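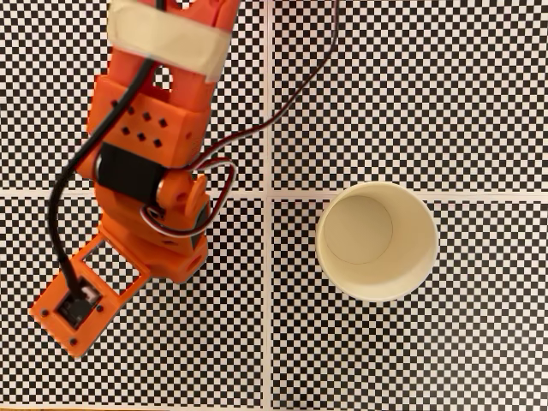 *Overhead view, printed arm on the four-tile mat with paper cup. Mircombe base pose check.*

# Dremine: overhead calibration and planning for small arms

Software only. No arm, no mat, no camera in the box (there is no box, it's a download). Runs alongside whatever servo driver you already have and gives you one frame for camera, mat and arm base.

Current build: 3076. If you're on anything older please update before writing in, the tile handling was rewritten in April and old bug reports are hard to match up.

## What it does

- Finds a checkerboard mat from a top-down camera, one tile or up to four, with white gaps between them
- Works out where the arm base is sitting on the mat, including when it's at an angle to the tiles
- Places simple upright objects (cups, tins, blocks) in the same coordinates
- Plans a joint path to them and sends it out through Vidmar, our servo bridge

Tiles are solved seperately, then joined. A big mat never lies quite flat, and printed sheets don't meet in a perfectly straight line, so treating the lot as one rigid board gives you error right where the tiles meet. Dremine lets each tile bend a bit. Set `tile_flex: off` if yours is glued to glass.

## Fine grids

Small squares are fine in principle. In practice a very dense grid can shimmer on cheaper sensors and the corner finder starts dropping points. Things to try, in this order:

1. Turn off in-camera sharpening
2. Refocus on the mat, not on the top of the arm
3. Raise `min_square_px`
4. Coarser print

Even lighting helps more than bright lighting.

## Base finding

Default is outline matching on the base plate. Load an STL or trace it once by hand in the setup window. Cut-outs in the plate are useful, keep them in the model: mat squares showing through an opening are real mat squares and get used. A plate sitting diagonally is fine too, no need to line it up with anything.

Colour mask is optional. Orange filament on a black and white grid is about as easy as it gets. Black filament works but expect to trace by hand.

Cables. A thick black lead lying over the arm will hide edges. Dremine ignores anything in the `occluder` list, so draw round the cable in the setup window and save. Redo it if the cable moves. Tape on the links doesn't matter for base finding, only for link tracking (see below).

## Arm partly out of view

Supported. Only the base plate and 2 joints need to be seen for a base solve. The upper links and gripper can run off the top of the image, their pose then comes from the servo readings. You'll see these joints in grey in the viewer, meaning "not seen, calculated".

Don't turn on `link_tracking` in that case. It will hunt for the gripper, not find it and fill the log.

## Objects

Upright cup seen from above: the rim is a clean circle, the bottom shows offset inside it if the cup is away from the middle of the view. Dremine uses both circles to get height and lean. White cup on a checkerboard is a hard case for plain colour masks, use `rim_fit` instead.

Enter the real rim diameter in mm if you've got it. Guessing is slower and worse.

## Requirments

- 64-bit Linux, or Windows through the Cundness runtime
- Any camera that gives uncompressed frames
- 40 mm clear mat on every side of the base plate
- Serial servo bus, Vidmar 28 or later

GPU not needed. Will use one if it's there.

## Licences

Per workstation, per year. Schools and hobby use: free, same features, no phone support. Licence key goes in the config folder, not the program folder (updates wipe that one).

## Known issues

- Setup window forgets its size on second monitors
- Planner won't take a target directly under the base bracket, error message for this is wrong and says "mat lost"
- `rim_fit` can lock on to the bottom circle if the cup is very shallow
- Undo in the occluder editor only goes back one step

Manual and sample configs are in the download. Mircombe sample set is included too, it's in the `samples/overhead` folder.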